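2024-06-26

Fit checks on the housing for Derkine, second sitting. Writing this up before I forget which shim went where (again).

Emiko Kinoshita has the drawings over at Vostthorpe until July, so I'm working from the printout she left me with her pencil notes on it. If you're reading this, Emiko, your sevens look like ones and I spent a good part of the morning hunting for a dimension of 32 on a part that hasn't got one!

Main question for today was whether the grey fin piece sits properly on the end of the tan block, or whether it wants to rock. On the old Enard version you could push the two together any way you liked and they'd go. The new one is fussier. I tried it by hand first with the block flat on the bench and got a nice snug feel, then tried it a second time and got nothing of the kind, so I wrote down neither. Holding the pair up off the wood is a much better way of looking at it, as the fin has nothing to lean on and you can see the angle it really wants to take.
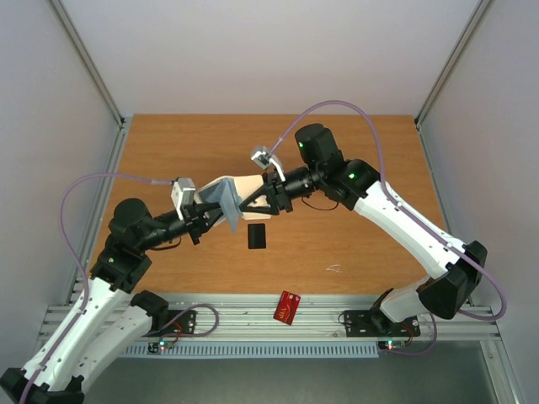
Tan block with the grey piece at its left end, held clear of the table.

What I like about this shape is the rounding on the edges. The sample set had sharp corners and they marked each other in the box, and I got a rather grumpy note from Shibata about scuffs. I've put rounded edges down as a keeper whatever else changes. The fin I'm less sure of. It angles down more than I had in my head from the printout, and I'd like to lay it against the drawing properly when the originals are back.

Numbers for the log, such as they are: the order quantity on the Derkine sheet is 2,362, of which 900 go out in the first lot. That's a lot of fins to be fussy about. If every one of them needs a second try by hand we'll all be here till Christmas, so I'd rather sort the seat out now and have the moan about tooling later.

Tea. Then the cream part.

It's the curved one with the blue-grey strip along the top and the little hole low down near one side. I've been calling it "the soap" and I'm sorry to say this has caught on. My worry with the soap is the strip. It's thin, and I keep wanting to pick the part up by it, and I don't think it's meant to take that. Holding it by the two ends is what I've settled on.

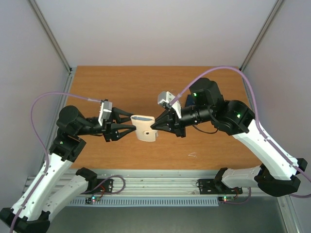 The curve makes a difference too. A flat part sits where you put it, and with this one I'm never quite certain I've got the two ends level, so I end up turning it round in the light and squinting at the lower edge like a jeweller. Pencil note on the printout says "check 58", with an arrow going nowhere in particular. Could be the length, could be a page number. Leaving it blank in the table till I can ask.

Things to do, mostly for me:
Ask Emiko about the 58, and the sevens.
Find the other bag of shims, the thin ones. They were in the drawer with the callipers last week and they aren't now.
Tell Shibata the edges are staying rounded.
Try the fin with one shim and with two, and write down which is which AT THE TIME.
Get a softer pencil for marking the cream parts, the one I've got leaves a dent.

Leaving the bench as it is for tomorrow. Please don't tidy the printout away, the coffee ring is on the bit I need.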